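Section 4: Recording your first paper-folding set

By now you should have the arm bolted down, the wrist camera plugged in and the Jarker software open on the recording tab. If any of that sounds unfamiliar, go back to section 3 and come and find me when you're done – none of what follows will work without it.

I wrote this part after collecting the Hawthorne set, which came to 526 recordings of one arm handling a single folded sheet. I made plenty of mistakes on the way, so I've put them in as notes where you're most likely to make them too.

What you need

Coloured paper (a strong colour that stands out from your worktop), a lamp you can move, the hand controller and somewhere to put your tea that isn't the bench.

Before you press record

1. Make a new folder and name it after the task and the site. Ours was "folded-sheet-plundthorpe". Please don't call it "test". I have nine folders called "test" and I'm scared to delete any of them.

2. Set the recording limit to 2000 frames. A good fold-and-stand takes far fewer than that, but you'll want the slack while you're learning the controller.

3. Open the wrist view and check that you can see the gripper fingers and a decent stretch of worktop. Shiny tops will throw a bright patch back at the camera. A small one is fine and I leave it alone, but if it's sitting where you want to grip, move the lamp.

Caution: keep your free hand out of the arm's reach whenever the green light is on. Pausing the recording does not pause the arm!

Recording

4. Fold a sheet down one long side and put it within reach. Change where you put it each time – a little to the left, turned a bit, nearer the base. If every example starts in the same spot, the model learns the spot and falls to bits the moment the paper moves.

5. Press record, wait for the beep, then bring the gripper in slowly. I count to two in my head before the first move, which gives you a clean start to trim to.

6. Take hold of the sheet so it stands upright, with a yellow pad flat against its face a bit below the middle of your view. Keep the crease where the camera can see it.
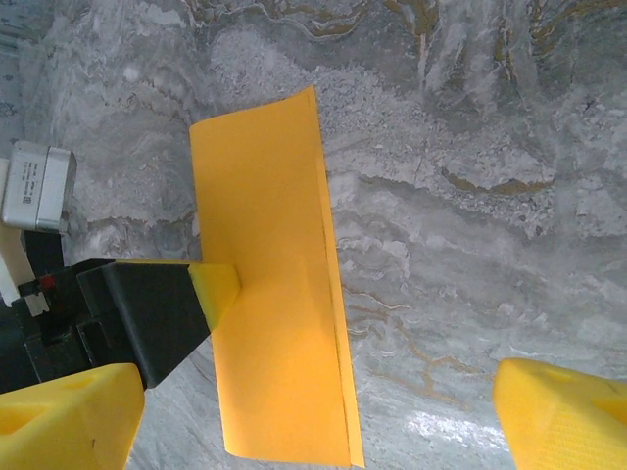
7. Let go gently, back the arm off and press stop. Mark the recording good, poor or bin while it's fresh in your mind.

Note: keep the poor ones. A fumble that you rescue is worth having, and the Grirton training script reads your marks and sorts them for you. "Bin" is for dropped controllers, sneezes and the like.

8. Swap the paper when it goes soft at the fold. Tired paper bends differently, and I lost most of an afternoon's work before I spotted it.

How many is enough?

I'd go for 400 good ones before you try any training. You can start with fewer, but you'll spend the time you saved wondering whether the settings are wrong. Back up the folder at the end of each session, then carry on to section 5 for trimming and upload.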